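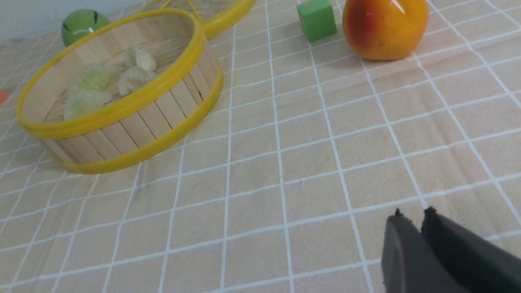

Comparing two grippers is mostly a matter of being boring on purpose, and I learned that after wasting a whole October on tests I couldn't compare with each other. So now I pick one small, annoying job and make every gripper do the same one. My current favorite is toy dumplings in a bamboo steamer. The steamer has a wall all the way round, so the fingers have to come in from above, and the pleated tops give you all sorts of odd places to grab. I also leave a few easier things on the cloth (the green cube is my warm-up, and the big shiny fruit is for checking how wide the jaws really open).

You'll need one arm, the grippers you want to try, a wrist camera, a second camera up high, and a checked tablecloth. Don't skip the checks! I use the white lines to put everything back where it was between runs, and it saves me so much fiddling with tape.

First, mount the gripper and redo the tool offset. I do this even when I'm sure it hasn't changed. My two candidates are the Cladetti parallel jaw and the Prumel, and the Prumel sits lower on the wrist than you'd guess from looking at it. I once drove it straight into a basket floor.

Next, close the fingers on nothing and zero the force reading in the controller. I'm running the Betancur box, where you hold the zero button until the light goes steady. Then set the grip limit. Mine is at 300 on the controller's own scale, low enough that a soft dumpling keeps its shape.

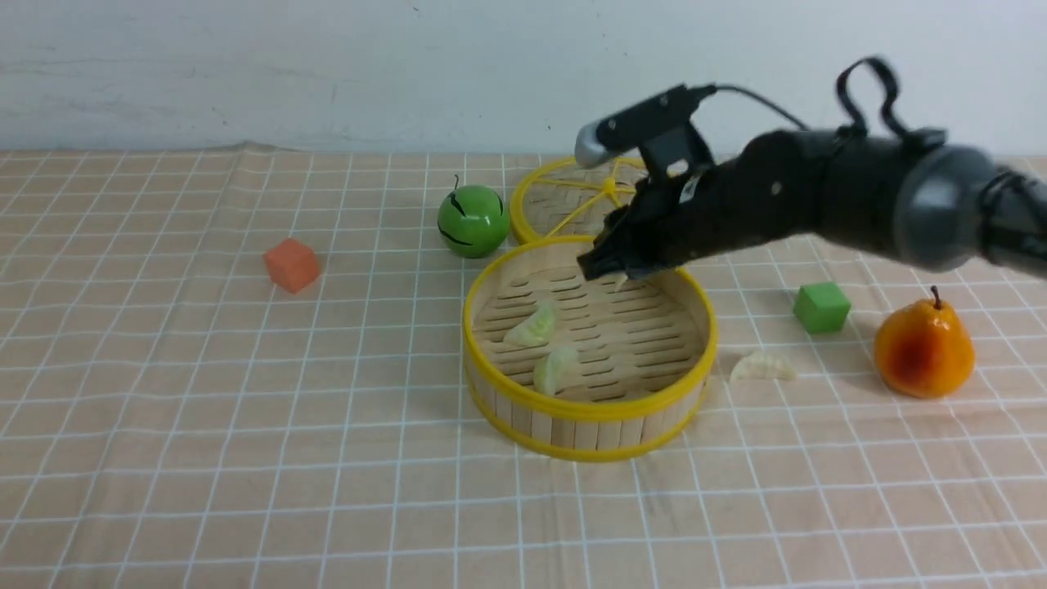 Now come down slowly over the basket and stop just short of the slats. Jog the last bit by hand the first time, watching from the side as well as on the screen, and save that height. Fingertips love to catch in the gaps of a woven floor, so I'd rather grab a little high and miss than go too deep.

Do 6 picks per gripper, then swap and do 6 more. Write down every miss and what kind it was: slipped, pinched the edge, bumped the rim. Slips usually mean the pads, and rim bumps usually mean your approach angle is too flat. If you keep hitting the rim, turn the wrist a bit before you touch any of the force settings.

Save the logs with the gripper name in front. I keep mine in a folder called Vatmont, and it's up to 2,470 picks now, so file names matter a lot more than they used to. Then put the dumplings back on their spots and change the finger pads before the next round.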